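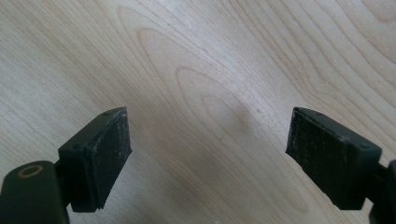
Elsie Tapleyさんによれば、パッドさえ替えれば滑りの件は片づくし、指の形状まで触る必要はないそうです。前回のメールの該当部分を下に引いておきます。

> 先週から黒いパッドに切り替えて、木の端材、マグカップの取っ手、单3電池のケースをつかんでみました。どれも落としません。以前の裸の樹脂の指だと、角のあるものはまず滑っていたので、差は歴然です。
>
> そろそろ指の設計は凍結して、Flatenの制御側に進みませんか。両指が左右対称に閉じることは手で動かして確認しています。ねじも全部締め直しました。
>
> パッドの予備は棚の下段に置いてあります。接着は両面テープで十分です。
>
> Elsie

返事が遅くなってすみません。結論から書くと、まだ凍結には賛成できません。水を差すようで気は引けますが、同じような「片づいた」を去年の12月にも聞いていて、あのときは結局ヒンジから作り直しになりました。

まず「どれも落としません」の中身を教えてください。何回つかんで何回落とさなかったのか。どの高さから、どの向きで、誰が握ったのか。手持ちで使っている以上、握る人が無意識に手首で補正しているはずで、それを指の性能に数えるのは甘いと思います。私が自分で試したときも、滑りかけた端材を手首の返しで受けていたことに後から気づきました。モーターに任せたらあの返しは出てきません。

昨夜、Plutellの作業台を借りて自分なりに測ってみました。端材を71回つかんで持ち上げ、そのうち落下が5回、落ちはしないものの途中で向きが変わったのが6回です。落下だけ見れば悪くない数字に見えます。ただ、向きが変わった分は制御側から見れば失敗と同じ扱いになるはずで、これを成功に入れるかどうかで話がかなり変わります。Elsieさんの「落としません」にはこの分が入っていませんか。

次にパッドそのもの。食いつきが良いのは認めます。手で押してみても、裸の樹脂とは比べものになりません。気になっているのは表面の汚れ方と縁です。作業場の細かい粉を面白いように拾いますし、下の縁は切り口がもともと揃っていないのか、使ううちに崩れてきたのか、私には区別がつきません。貼った直後の状態を記録した人はいますか。もし使用で減っているのなら、今の良い結果は新品のうちだけの話かもしれません。

粉については、拭いてから測った場合と拭かずに測った場合を比べたかったのですが、時間切れでした。どなたか引き継いでもらえると助かります。アルコールで拭くと材質によっては硬くなると聞いたことがあり、これは私も自信がないので、捨ててよい一枚で先に試してください。

両面テープも疑っています。引き剥がす方向には強くても、重いものを持ち上げるときにかかるのはずれる方向の力です。作業場の室温ならもつでしょうが、夏のFlovholmの屋根裏（私の部屋です）に一晩置いたらどうなるか。試さずに「十分」と書くのはやめませんか。接着剤にすると交換が面倒になるという反論は承知しています。個人的には、ブラケット側に浅い段を付けて、パッドの下端をそこで受ける案が一番ましだと思っています。印刷のやり直しにはなりますが、サポート材なしで出せる向きのままで済むはずです。

対称に閉じるという点も、手で動かして確認したというのは確認になっていないと思います。手の力は強すぎます。多少の引っかかりなら気づかずに越えてしまいますから、弱いばねか、おもりを糸で吊るして引くかして、途中で止まる位置がないかを見るべきです。私がやったときは、全開から少し閉じたあたりで左の指が一瞬遅れる気がしました。気がした、としか書けません。目盛りを当てていなかったので。次は台に定規を固定してからやります。

ねじの件、締め直しありがとうございます。ただ樹脂に直接効いているところを何度も締めると、いずれ舐めます。インサートを入れた箇所はよいとして、側面の小さいほうはどうなっていましたか。図面を見返しても、改訂前と改訂後のどちらが手元の部品なのか判断できませんでした。ファイル名に「最終」と付いたものが2つあるのはさすがに何とかしてください。片方は私が作ったものかもしれませんが。

Flatenの制御に進みたい気持ちはわかります。私も指のことばかり考えるのに飽きてきました。けれども、つかみ損ねの原因が機構にあるのか制御にあるのか分からないまま先に進むと、直すときに両方を疑うことになります。Zürcherさんの台車がまさにそれで、車輪の偏心をずっとソフト側で直そうとしていました。動画ではまっすぐ走っていましたよね。床を変えたら曲がりましたが。

それから、カタログの把持力の値を計画書に書き写すのもやめましょう。あれは買ってきた駆動部単体の値で、こちらのリンクを通したあとの値は誰も測っていません。キッチンスケールを指で挟むだけでもずっと信用できる数字が出ます。スケールの角が丸いので、平らな板を両側に当ててから挟んでください。当てないとパッドの端だけで押すことになって、数字がばらつきます（やりました）。

凍結の前に、私が見たいのは次のとおりです。

- パッドを新品に貼り替えた直後と、使い込んだあとの同じ測定。つかむ人は同じで。
- 向きが変わった場合を失敗に数えた集計。
- テープ固定のまま、おもりを挟んで一晩放置した結果。
- おもりで引いたときの左右の指の位置。定規つきで。
- スケールで測った把持力。

つかむ対象も足したいです。端材はざらついた面が多くて、正直こちらに有利すぎます。塗装した板とか、薄いプラスチックのふたとか、いやなものを混ぜてください。電池のケースは良い選択だと思いましたが、中身が入っていたかどうかで重さが違うので、それも書き添えてもらえるとありがたいです。

なお、測定は作業台の上でなく、できれば低い位置に布を敷いてやってください。私は端材を落として天板に傷を付けかけました。Plutellの台は借り物です。

来週は月例の片付けと重なって台が使えないようなので、テープの放置試験だけでも今週中に始めておくと無駄がないと思います。おもりは私のほうで用意できます。Elsieさんのパッドの予備、1組いただいてもよいでしょうか。貼る前の縁の状態を先に撮っておきます。

追伸：先日話に出た3本指の案については、上の測定が揃うまで返事を保留させてください。2本でつかめない理由を説明できないうちに3本目を足すのは気が進みません。図面は拝見しました。線はきれいでした。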